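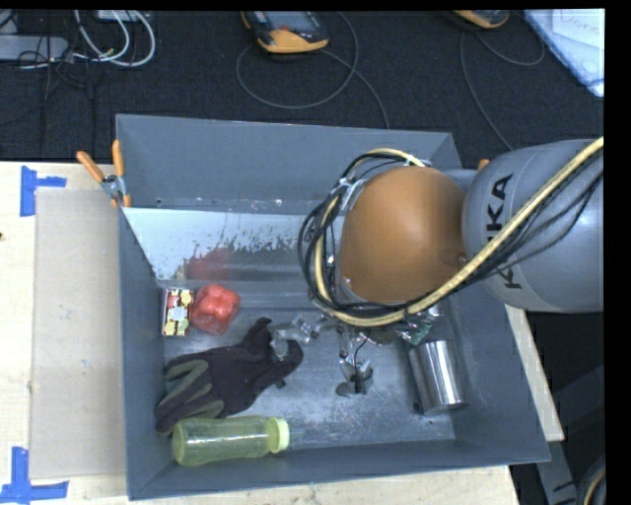
Re: [varnley-econ] Wage gap figures in the February report

From: Mabli Gronow
Date: July 17, 2026

Gavin Aitken wrote:
> Table 4 has the top tenth of Varnley households pulling in
> 846 dollars a week more than the middle. Last year's table
> said 170. Did somebody strike oil under the golf course?

No oil, sadly. I would have bought a shovel.

Last year's table compared the middle with the group just above it, and the label said "top" anyway. The February one uses the real top tenth. Both numbers are fine on their own terms, but you can't put them side by side, and of course the county newsletter has done so, with an arrow.

I'd be more careful with the bottom end. We got some 130 completed forms from the Walczak Street side, and almost all of them came from homeowners. Renters move, and our mailing list is from before the bus route was cut, so a fair few forms went to people who now live in Prorkik.

If you want to redo the comparison properly, the raw sheets are in the shared folder under "old" (don't ask). Skip column 2, which is my attempt at adjusting for rent and should be left to die in peace.

I can send a corrected label for last year's table by Monday.

Mabli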